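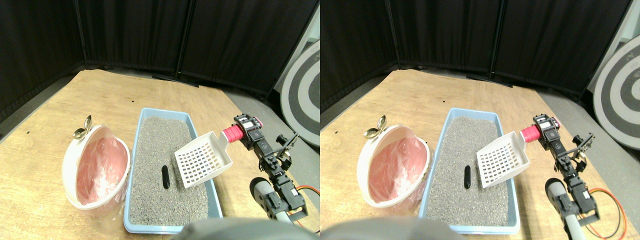 A areia de todos os dias

Quem vive com gatos há muito tempo acaba por ter uma opinião firme sobre areia, e defende-a com um calor que raramente dedica à política ou ao futebol. A minha formou-se devagar, ao longo de 19 anos e de três apartamentos, e já mudou mais vezes do que gostaria de confessar (houve um inverno inteiro em que jurei pelos grânulos de madeira, e a minha irmã ainda hoje mo recorda ao almoço). Mas há uma coisa em que nunca vacilei: a limpeza da caixa é um trabalho pequeno, que se faz bem com uma boa pá e dois minutos de atenção, e que se faz muito mal à pressa.

Foi com esta convicção que bati à porta de Zaid Chamoun, numa manhã de junho em que o calor já se fazia sentir às nove. Zaid tem uma pensão para gatos em Juncombe, numa casa comprida de um só piso, com um jardim que os hóspedes veem por trás das redes e um Saab velho à porta que ele usa para ir buscar os animais cujos donos não conduzem. No verão chega a ter 9 gatos ao mesmo tempo, cada um com o seu quarto, a sua manta trazida de casa e, claro, a sua caixa.

«As pessoas perguntam-me pela comida, pelas escovas, pelos brinquedos», disse-me ele enquanto punha a cafeteira ao lume. «Pela caixa perguntam quase sempre à saída, já com a mão na maçaneta e um bocadinho envergonhadas.»

Não há razão para vergonha nenhuma, e ficámos a manhã toda a falar disso.

Comecemos pelo tabuleiro, que era por onde ele queria começar. Zaid prefere os retangulares, simples, de rebordo levantado e sem tampa. As caixas fechadas agradam-nos a nós, que não queremos ver o que lá está dentro, mas um gato gosta de saber quem vem lá, e um dono que não vê também se esquece. A cor é uma questão de gosto. Ele inclina-se para os tons claros, um azul pálido, um creme, onde qualquer sujidade nos cantos salta à vista. Quanto ao tamanho, o conselho é comprar o maior que couber no sítio, e medir o sítio antes de sair de casa, coisa que eu nunca fiz e que explica um tabuleiro enorme que tenho na arrecadação cheio de bolbos de tulipa.

Depois vem a areia propriamente dita. A cinzenta mosqueada, de grão miúdo, é a que mais se vê nos quartos da pensão, espalhada por igual até aos cantos. Zaid alisa-a com as costas da pá ao fim de cada limpeza, num gesto distraído de pasteleiro, e garante que há gatos que ficam sentados ao lado à espera de que ele acabe para a estrearem. Eu tenho uma gata assim. Chama-se Gudow, nome que o meu marido foi buscar a um mapa, e para ela não há no mundo nada tão apetecível como uma superfície acabada de alisar.

E chegamos à pá, assunto em que o meu anfitrião se levantou da cadeira para poder gesticular. Tem uma gaveta delas, acumuladas ao longo da vida, e a favorita é das mais modestas: plástico branco, face plana e quadrada, furos pequenos e regulares como os de uma grelha. Os furos quadrados e miúdos apanham o que interessa e deixam cair o grão fino, ao passo que as ranhuras compridas, que tanta gente compra, deixam escapar os bocados mais magros. O cabo, diz ele, convém que seja confortável e, se possível, de cor berrante. Um cabo forrado de cor-de-rosa vivo não se perde atrás da máquina de lavar nem se confunde com a espátula das panquecas - e quem já viveu essa confusão não precisa que lha descreva.

A técnica é menos óbvia do que parece. A pá entra inclinada, pelo lado limpo, e avança por baixo até levantar a peça inteira. Nunca de cima para baixo, que é como se partem as coisas. Ergue-se um pouco, ainda sobre o tabuleiro, e dá-se uma sacudidela curta, de pulso, até deixar de cair areia. Só então se leva ao saco. Zaid fá-lo de manhã e ao fim da tarde, quarto a quarto, sempre pela mesma ordem, e vai apontando num caderno de capa mole o que encontrou. O caderno deste ano ia na página 128 quando lá estive. Um gato que muda de hábitos, explicou-me, avisa primeiro ali, muitas vezes dias antes de deixar a comida no prato, e um telefonema feito a tempo ao veterinário poupa aflições a toda a gente.

Aprendeu isto com uma tia, em Plornville, que recolhia gatos numa altura em que pouca gente o fazia e que peneirava a areia com um passador de cozinha reformado. Ele ainda o guarda, pendurado num prego por cima do lava-loiça do anexo, com a rede um tanto amolgada.

A mudança completa da areia faz-se à parte, com o tabuleiro esvaziado, lavado com água quente e um detergente sem perfume, e deixado a secar ao sol encostado ao muro. Nada de lixívia, nada de limão, que o nariz de um gato é muito mais severo do que o nosso. Quando saí, já perto da hora do almoço, estavam lá fora 2 tabuleiros a secar, e entre eles, estendido nas lajes quentes, o gato da casa, que não paga estadia e que levantou a cabeça só o tempo de me ver procurar as chaves.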